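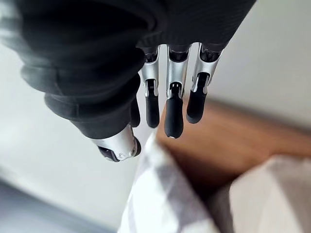 Charcoal gray: broad folds, finer ribbing at the right, bunched hem.

Wednesday, July 2, 2025

Dark grays day! I have been putting this off since May and now I'm annoyed I waited, it was such a good morning. Wanted to sort out how rib behaves in the very dark shades, where you lose half the stitch detail unless light comes across it sideways.

Wound off the last of the Huvau cone first (800 g on the label, less than that now, needs weighing). Cast on 96 stitches, 2x2 rib, and knit three swatches at different tensions. Same yarn, same machine, only the dial changed.

Swatch A, tight. Lovely and springy, pulls in hard. Stretch it over your knuckles and the ribs open up into thin, clean lines. Best recovery of the lot. Left it pinned wide over lunch and it went straight back.

Swatch B, middle setting. Fine. A bit dull next to the others. Would do for a cuff.

Swatch C, loose. My favorite, and I didn't expect that. It slumps into big soft folds, and at the bottom edge it rolls and bunches up on itself, which I love but Liis Toom will not (she wants the Bridulau pieces to lie flat). Could try a tubular bind-off and see how much of the roll goes away.

Dropped two stitches on C near the left selvedge, laddered back up with the latch tool. Can't find the repair now unless I hold it to the window.

Steam: light pass on A only. Do NOT press B and C yet, I want them measured as they came off first.

Lapiņa shade card says the next gray up is warmer. Put it beside ours and it looks nearly brown! Not mixing those in one garment.

To do
- weigh the cone
- wash A and C, dry flat, measure again
- ask Atelik if they still have this dye lot
- Liis: please have a feel of C before you say no. It's on the shelf over the winder with a green tag.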